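Cell Setup and Good Practice, Handout 2
Tayla McAlister
17 Jun 2025
2 min read

The rules below apply to every station in the Olcombe lab and follow the order of the February checklist.

1. Pendants stay on the side table, outside the taped grid. The red stop button must be within reach of the operator before motors are enabled.
2. Speed in teach mode is capped at 15 percent.

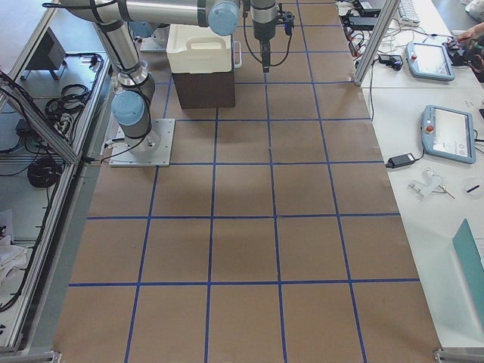

3. Route power cables along the table edge. Coil any slack and keep it out of the arm's path.
4. Objects are logged by grid cell, row first. Re-tape a line if it lifts – do not move it, or earlier logs lose their reference.
5. Approach handles with the fingers fully open. Hold the start pose for 500 ms before closing. 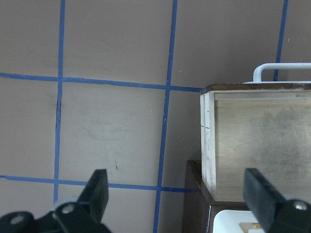
Fig. 2. Gripper open, box with handle at right.

6. If two arms share a surface, only one may move during teaching. The second stays in its parked pose, and its program is unloaded.

Deviations go in the log with initials.

Related
Stop Categories: A Short Summary
Najafi Method for Grid Logging
Notes from the Stuvdale Visit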